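Puder: two-arm bag handling

Thanks for stopping by! Puder is a set of 700 demonstrations that Lamduan Sitthichai and I put together to see whether a policy copes better with floppy things (canvas totes, mostly) when it gets wrist views as well as a fixed one.

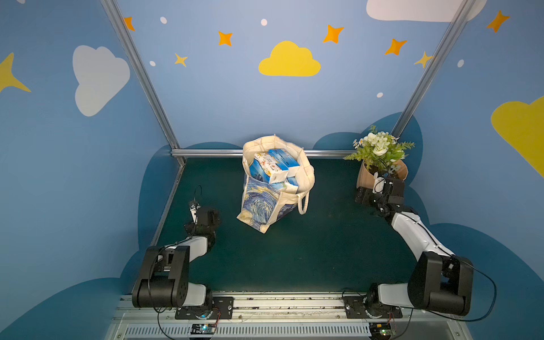
Fixed view: both arms, with the tote at the back of the table.

Fabric hides a lot from a fixed camera – folds especially – so we trained each policy twice, with and without the wrist stream.
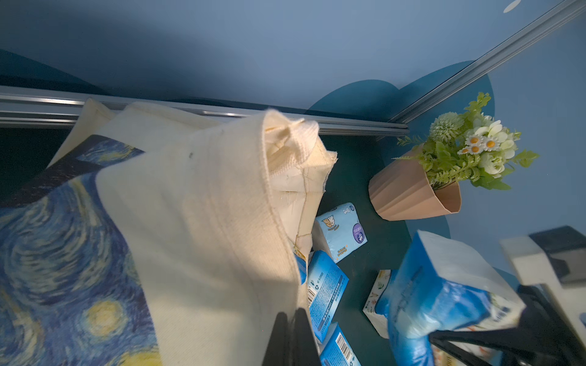 Splits go by session, and please keep them that way if you compare numbers with ours.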